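Notebook, tube handling set
March, started 9:10 in the morning

Picking up where the last entry stopped. We have 434 usable examples in the Dundden folder and the plan says 1,148, so there's a long way to go and I'd like to spend this week on the ones we keep avoiding, meaning anything where the long white pieces meet each other or the wall side gets in the way. The easy ones (single tube, lots of room, nice straight lift) we have plenty of. I could do those in my sleep and I think the model could too by now.

Moved the log over to Ceveck first thing so that every run gets its start and stop marked while I'm still holding the controls. Before this I was going back at the end of the day and guessing where a run began, which is a terrible way to do it when you're tired. It wants the arm still for a moment before it opens a new run. I forgot that twice and lost both. My own fault.

Gray cloth is down under the pieces again. I like it better than the bare top for this set, partly for the noise and partly because white on gray is so much easier to follow in the wrist view. The folds move every time something drags over them, so the background is never quite the same from one run to the next, and I've decided to call that a feature and leave the creases alone!

Morning block was all junction grips, taking hold right where the pieces come together, with the short stub out to one side. They're slow. You come in and think you're lined up, and then the wrist view tells you otherwise.

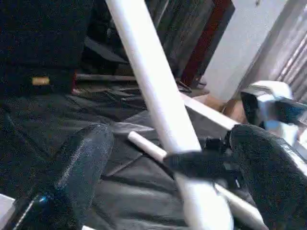
Slow is fine, came the reply from the Idham bench when I grumbled in the shared log, but keep the corrections in. Their last batch was trimmed down to clean approaches only and the policy had no idea what to do once it came in crooked; it just kept pushing. They want the wobble, the back off, the second try, all of it in one run with one label.

Fair enough, and it does change what I've been doing. I'd been tossing any run with a second try in it. Went back through the reject folder over coffee and pulled 30 of them in again, tagged "recovered" so we can still split them out if somebody disagrees later. (If you're reading this and you disagree, please say so before I get to the end of the set and not after.)

Rules for myself from now on:
A run stays if the piece ends up where it should, however ugly the path.
A run goes if I stopped to think for more than 10 seconds. Those long pauses teach it to sit there.
Dropped pieces get their own tag, Đàm style, with the drop marked and the rest of the run kept.

After lunch I switched to end grips, closing on the tube just above the cap. Much happier with these. The ribbed collar gives me something to aim at in the view, and the blue smudge above it is handy too, although now I worry that the model will learn the smudge. Need a good share of runs on a part of the tube with no mark on it, or with the tube turned so the mark faces away. Same thought about the seam: I catch myself lining up on it every single time, and that's a habit I don't want to pass along. Vary the roll!
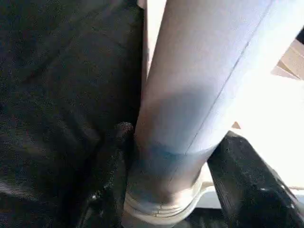
Notebook kept by: the author, teleoperation and data, tube handling bench

One more thing on the end grips. I've been closing all the way and then easing off, and on playback that shows up as a little twitch in the finger command at the start of every lift. Tried a few with a single slower close and they read much cleaner. I'm going to stick with the slow close tomorrow and leave today's as they are, tagged "two-step close."

Still open:
Ask Idham how they split recovered runs between training and holdout.
Junction grips from the other side, I've done hardly any.
Write the label list on paper and tape it up by the controls, I typed "recoverd" at least once today.

Stopped at 4:40. Backup is copying now and I'll check it in the morning before I clear the disk.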